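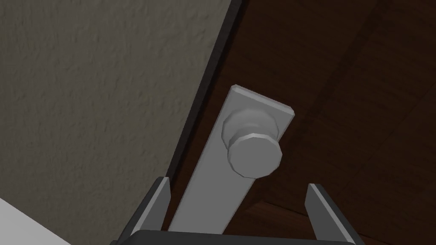 深色木门,浅灰长面板,圆把手

老房子翻新第不知道多少更。今天说隔音和门,想到哪写到哪,别催

先说进度:墙铲完了,水电改完了,地还没铺。12月了,师傅说再冷腻子干得慢,行吧,慢就慢

很多人私信问为啥先看门。门要定做啊朋友们,Praravero那边工期报给我21天,还是不算运输的。等你墙都刷完再去下单,就只能挂个布帘子过日子

我妈家当年就是,布帘子挂到过年,亲戚来了上厕所全靠咳嗽

门色纠结了很久。浅色显大,深色耐脏,网上两派吵得比我家楼上还凶。我自己偏深红棕,老派一点,配白墙不会错。家里人说像单位会议室,不理

五金更烦。把手我原来想要长条的那种,一压就开,抱着东西拿胳膊肘就能进门。后来去店里挨个摸了一遍,圆的握着舒服,又动摇了

家里有老人的还是建议压的。圆的要拧,手上没劲的时候真的费事,我外婆现在开瓶盖都要叫人

面板也有讲究。老门上原来有孔,换小面板盖不住,旧孔露一圈,丑死。长面板能遮,就是贵

所以买之前先量!量孔距,量门厚,量完拍照存手机里。我第一次空手去的店,店员问啥我都说不知道,白跑一趟

说到隔音。楼上拖椅子,隔壁看球,楼下半夜剁馅。我这栋楼什么声音都有,住久了能听出谁家换了拖鞋

门的隔音八成栽在缝上。门再厚,底下漏一指宽的缝,声音照样进。密封条先贴上试试,便宜,贴歪了撕掉在来

密封条我买的Buschmann家的,761块是全屋门窗加起来的钱,包括卫生间那扇。不是推广,我也希望有人给我推广费

贴之前一定擦干净!!酒精擦两遍。我图快没擦,第二天早上掉下来一条,挂在门框上像面条

底缝另说。两种办法,一种门底装自动下降条,一种直接加门槛。家里有扫地机或者走路不抬脚的(说的就是我)别加门槛

自动下降条要在门底开槽,最好订门的时候就让厂里开好。后装也行,得找木工上门,我问的那个报了约1000,听完就挂了

窗户才是大头。临街那面换了夹胶玻璃,Plalluvach的样品我拿回来对着喇叭试过,低频还是进得来,公交车起步那种嗡嗡的声音。高频好很多,喇叭声远了

别信什么"装完像图书馆"。图书馆也有人嗑瓜子

插一句墙。隔壁共用墙我没做隔音层,做了要吃掉好几公分,卧室本来就小,衣柜门都快打不开了。最后沿墙放了一整排书柜塞满,心理作用也是作用

有人问吸音棉贴墙上行不行。那个是管屋里回声的,挡不住隔壁。录音用可以,挡邻居电视不行。我也是踩了坑才分清,退货运费自己出的,心痛

再说合页。旧门吱呀响,半夜起来喝水全家陪你醒。滴油能管一阵,管不住就换。换的时候一片一片换,别一次全卸,门一歪两个人都扶不住,别问

油别滴多,顺着门框往下流,白墙上一道黄印子。我家厨房门口现在还有,等刷漆盖掉

门吸也早点定位置。地上开孔要避开水管,我家师傅差一点钻到地暖管上,当时我心都停了

不想地上打孔就装墙上,或者买装在门背后的。磁力太强的也烦,每次开门都像拔萝卜

甲醛的事评论区吵过了,不重复。定做门要检测报告,不给报告的不买,就这样。到货先放阳台散几天味再装,地方小也挤一挤

哦对颜色。拿色卡回家看,别在店里看。店里那个灯打什么都好看,我在店里看是红棕,拿回家阴天一看发黑。早中晚各看一眼再定

油漆店Istness那种小色板可以多要几块,跟地板样品摆一起拍。手机拍出来偏黄,自己眼睛看为准

有朋友问刷旧门行不行。行,我卫生间那扇就是自己刷的。先打磨,再底漆,再面漆,每遍都等干透。我第二遍没等干就去摸,留了个完整指纹,现在当签名看

把手记得先拆下来再刷,别图省事贴胶带。胶带边缘会渗,渗进去一圈毛边,刮都刮不干净

拆下来的螺丝用小袋子装好写上哪扇门。我没写,后来满地找,有一颗至今下落不明,估计进吸尘器了

预算的话我不列表了,每家不一样。反正五金别买最便宜的,天天摸的东西。装饰线条可以省,挂画可以省,门把手不要省

还有邻居关系。装修前我写了张条子贴电梯里,写了大概几点到几点会吵,留了手机号。真有人打来,问我师傅电话,说他家也想修门……

楼上拖椅子那家,我送了一包椅脚毡垫。收了,说谢谢。好像是安静了点,也可能是我这几天太累睡得死

先到这,师傅按门铃了,瓷砖送错了色号,我下去看看

晚点回来补卫生间防潮那部份,问底缝尺寸的先翻前面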